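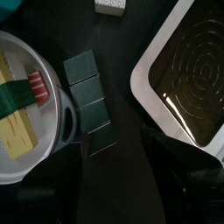
Piltville's autumn benefit night returns in October, with live bands, DJs and a late bar raising money for the town's free HIV testing service. Doors open at 6pm at Ivine, the former bus depot behind the railway station, and music runs until 1am.

Last year's event brought in 3,166 pounds from ticket sales and a raffle. The money paid for evening testing sessions over the winter, when the main clinic closes at 5pm and people who work days find it hard to get an appointment. This year the organisers hope to reach 4,000 pounds, enough to keep the evening sessions going until spring and to print new leaflets in several languages.

Nigatu, the eight-piece band who closed last year's show, are back at the top of the bill. They have spent most of the summer playing festivals and will bring a longer set this time, with a horn section and several songs from a record due out in the new year. They are expected on stage at 10pm.

Before them come two local DJs, a gospel choir and a short spoken word set from people living with HIV. The spoken word part was added last year at short notice and drew such a good crowd that it has been moved from the side room to the main stage. It starts at 8pm, and the bar at the back of the hall will stop serving while it is on.

Stosix, the Piltville sound hire firm, is lending the speakers and lighting free of charge, and its crew will run the desk on the night. Ivine has also waived its usual hire fee. The venue reopened in the spring after work on the roof and now has step-free access from the car park, along with an accessible toilet on the ground floor. Anyone who needs a seat near the stage can ask for one when booking.

Tickets cost 10 pounds in advance and are on sale from the Ivine box office and website. A smaller number will be kept back for the door, at the same price. Anyone who uses the testing service, or who is on a low income, can ask the box office for a free ticket - no proof is needed and names are not passed on. The event is for over-18s only.

Testing will be available on the night in the upstairs office, from opening time until 9pm. It is a finger-prick test, done in private by trained staff, and there is no need to book. Staff can also answer questions about PrEP and about treatment, and will have details of the nearest clinics for people travelling in from outside the town.

The service carried out 2,175 tests in its last full year, the most since it began. Organisers say that demand for evening appointments has been growing fastest, and that the waiting list for them is often full by the middle of the month.

Food will be sold in the yard from 6pm, with vegan and halal choices. The last train out of Piltville leaves before the music ends, so people coming by rail should check their journey home. The car park is free after 6pm but fills quickly - there is more space at the leisure centre, a short walk away.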